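首页 > 书画文房 > 笔墨纸砚 > 毛笔挂着晾还是平放?新手求助

毛笔洗完到底挂着还是平放?笔架怎么摆?

发帖:晚饭后练字

刚学毛笔字没多久,问题有点乱,大家凑合看。

上周日在Orar文具铺买了个木头笔架,带雕花的,深色,两头翘起来那种龙头样子。笔是之前在网上Valel买的。家里桌子是黑的,靠墙,墙是浅蓝绿的,摆上去还挺好看。我妈说像饭店门口的东西……不管她。

问题来了。店里的人说洗完直接挂,笔尖朝下。可是我看有的帖子讲笔尖朝下水会积在尖上,容易烂;又有人说朝上插笔筒水会流到笔根,掉毛更快。还有说必须平放的。三种说法,我到底听谁的?

现在就是先这么挂着,三支:
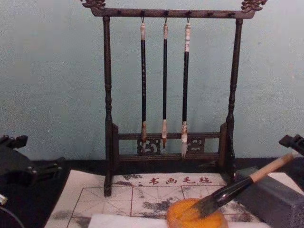

新毛笔第一次用之前要不要整支泡开?
看用途,写小字泡开前一半左右就够,写大字可以全泡开,用凉水或温水,别用开水。

上面这个我自己搜到的,先贴出来省得大家再讲一遍。我想问的是洗完之后。具体几个:

洗完要不要用纸吸一下再挂?
笔架离墙多远合适,贴着墙会不会发霉?我这边四月潮得要命,墙都冒汗。
毛毡要不要每次收起来?还是就铺在笔架前面不动?
那个雕花里面进灰怎么擦,牙签我试了,断里面了,救命。

还有,挂绳断了一根(不是架子上那几支,另外一支,收抽屉里了),能不能自己换?谢谢谢谢,急,明天晚上还要上课。

老墨不加水

挂。笔尖朝下。完。

好吧多说两句。挂之前一定把水挤掉,不是拧!拧了毛就散了。拿手指顺着笔根往笔尖捋,捋两三遍,再用吸水的纸包住轻轻捏一下,把笔尖理成一个尖,然后挂。挤过的笔没多少水,不会积在尖上。烂尖的多半是没洗干净,墨留在笔根里,胶一干,越来越粗,最后开叉。所以重点在洗不在挂。

洗的时候水龙头开小,笔根那里多冲冲,捏出来的水清了才算。宿墨特别难洗,我一般洗完放清水里搁一会再洗第二遍。别图快用洗洁精,羊毫洗一次干巴一次。

朝上插笔筒:湿的时候不行,干透了随便。

平放也可以的,就是要把笔头悬空,别压着桌子。我出门写字都是平放,卷在竹帘里带回来再挂。竹帘别卷太紧,湿笔闷一晚上味道很大。。。

潮的地方,笔架往前挪,别贴墙。我家离墙大概14厘米,梅雨天没长过毛。你可以试试。实在潮就开除湿机,别用吹风机热风,我吹废过一支狼毫,心疼到现在。太阳底下晒也不行,笔杆会裂。

Samina Dogar

同意楼上说的先挤水。我补充笔架和毡子的,楼上没讲。

雕花里的灰:用软毛刷,旧的化妆刷最好用,干刷,从上往下。缝里的用吹气球(修相机那种)吹。断掉的牙签拿镊子夹,夹不动就换个缝角度从背面捅出来,这种镂空的一般前后是通的,你看看你的是不是。别往木头上喷水,也别擦油,油会粘灰,我在Durrani那个架子上擦过一次核桃油,后悔,黏了两个月。

毛毡:写完晾一下再卷,不要折,折痕压出来下次写字纸不平。如果是带格子的水写那种,更不要湿着卷。你问能不能一直铺着,可以,但是笔架别压在毡上面,压久了有印子,而且架子会晃。前后挪开一点,架子四平八稳放在桌面上最好。滴水的话在笔尖正下方垫块旧毛巾,等不滴了拿走。

一般桌上也都是这样前面铺毡后面放架子,拿笔顺手。就是要小心袖子,冬天穿厚了一伸手全扫下来。

挂绳自己能换。笔尾那个小帽有的是粘的有的是塞的,轻轻转一下,能转动就拔出来,换根细棉绳或者鱼线,打结,塞回去,点一滴白胶。放一晚上再挂。转不动就别硬来,直接在帽子下面绑一圈线做个环,丑一点但是能用。

另外挂的时候笔跟笔之间留点空,不要挨着,湿毛碰湿毛干得慢。
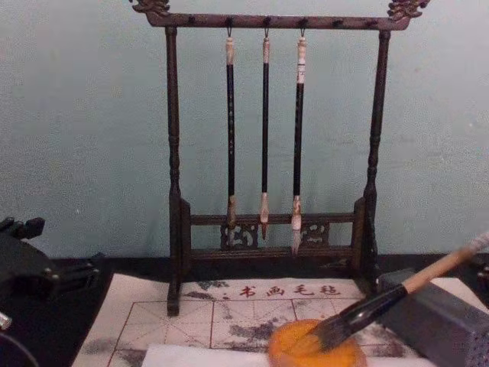 老墨不加水回了一句,说间距这事他也吃过亏,一个架子挂了9支,中间那几支第二天摸着还是潮的,后来湿笔只挂两头,干了再归位。他还讲白胶别点多,流到绳子上会发硬,硬了容易断。

Samina Dogar:对对,绳子发硬这个忘说了。再补一个,粗笔细笔高低不一样没关系,别为了看着整齐去剪短绳子,短了不好取。只要笔尖不碰到下面横档就行,碰到了会弯,干了以后那个弯很难回来,要重新泡。

路过写两笔

我都是洗完随便一扔,用了好多年也没事啊。不过我的笔十几块钱一支,开叉了就拿去刷键盘了,可能没有参考价值。

楼主墨汁用的啥牌子?我用的Camanov,味道有点冲,但是好洗。

发帖:晚饭后练字

谢谢大家!!牙签弄出来了,真的是从背面捅出来的。架子往外挪了,现在离墙有一拳头多。挤水那个我以前一直是拧的……难怪老掉毛。

墨汁我现在基本不用,先拿水写布练,老师说等横画写平了再说。绳子明天下课回来换,换坏了再来问。

对了再问一个,水写布用的笔和写墨的笔要不要分开?有人知道的话跟一下帖。

老墨不加水:分开。沾过墨的笔再去写水写布,布会脏,洗不掉的。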